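Journal > Walks > Old Maps

24/09/2026
Posted by the author

I finally got my hands on the 1571 survey of Wernunau, and I have hardly put it down since! It's a reprint (the real one stays in the archive at Arnach), but every little stream and orchard is on it, and the mapmaker drew each barn with its own tiny roof.

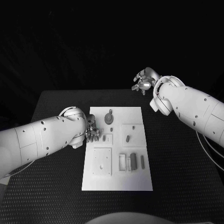
What got me hooked was the footpath. There's a dotted line running from the mill up to the chapel, and I've walked that hill since I was a kid without ever noticing a path there. So in May I went looking, map in one hand and sandwich in the other, and I found a sunken lane behind the hedges, full of wild garlic. I was grinning like a fool.

The lane comes out at a boundary stone with 981 cut into it. I'd love to know what it means. A parcel number, maybe?

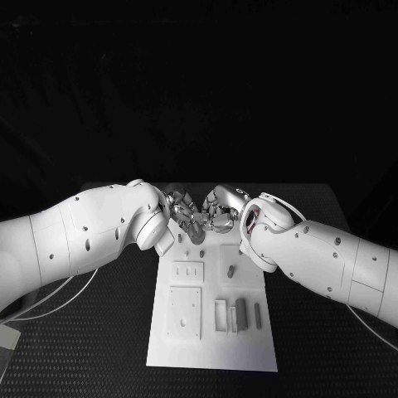 Getting a copy for yourself

The Aebischer edition is the one I have, and the folds are holding up well after 6 long walks. Baltier prints a smaller one for 20 francs that fits in a coat pocket, but the field names are hard to read, and the field names are the best part! One meadow is called Late Supper.
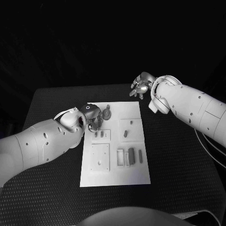

Page 2

Next I want to follow the stream down past the old tannery, where the map shows a bridge I've never seen. If you've walked that stretch, leave me a comment, and tell me which bank to start on.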